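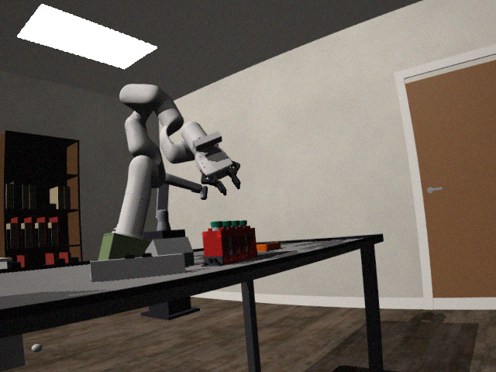
A robot arm on a long table, computer rendering.

Trondstead Travel Help > Road travel > Mountain routes

Crossing the Kahraman Pass in a rental car in September

Posted by Primo Sorrentino

I would be grateful for advice on the road between Misetti and Murniso by way of the Kahraman Pass. My wife and I plan to make the crossing in September in a small rental car with front-wheel drive. The map I have gives the summit as 2,455 meters and shows the last section on the Murniso side as unpaved.

Three matters are unclear to me. First, whether a car of this kind is suited to the unpaved section. Second, whether fuel can be bought between the two towns. Third, whether the rental agreement is likely to permit the route at all. The agency has sent me its general terms, which exclude "unsurfaced tracks" but do not define them. We are in no hurry and would prefer to travel in daylight. A detour through the lower valley is possible but would mean giving up our night in Murniso.
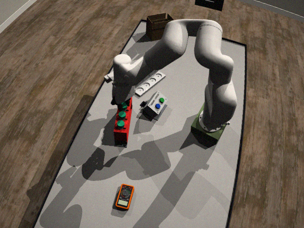
Answered by Ettore Piras
31 May 2023

The pass is a public road for its full length and is normally open in September, subject to weather. A small car can complete it in dry conditions if it is driven slowly. The paved surface from Misetti is good as far as the summit. After the summit there are 13 kilometers of packed gravel, with some loose stone on the outside of the bends. Drivers should keep in low gear on the descent and should not rely on the brakes alone.

There is no fuel between Misetti and Murniso. The station in Misetti is on the south side of town, before the bridge, and it closes in the early evening. Please fill the tank there even if the gauge suggests that it is not required. The pump in Murniso does not accept cards.

With regard to the rental agreement, I would advise writing to the agency and naming the road. Ask for a reply in writing and carry it with you. The word "track" is used differently by different firms, and the person at the desk may not be able to settle the question. You should also ask whether damage to tires and to the underside of the car is covered. It was excluded from the last agreement I signed, and replacing one tire was at my own expense.

Traffic coming uphill is generally given way on the narrow parts. The wait for a truck to pass may be up to 100 minutes when road crews are working near the top, so it is advisable to carry water and food.

Answered by a guest member

Went over in a small hatchback, 2 adults and luggage. No problems. Would not do it after rain.

Reply from Primo Sorrentino

Thank you both. I have written to the agency and named the road as suggested. If they refuse, we will take the lower valley and stay in Misetti for a second night.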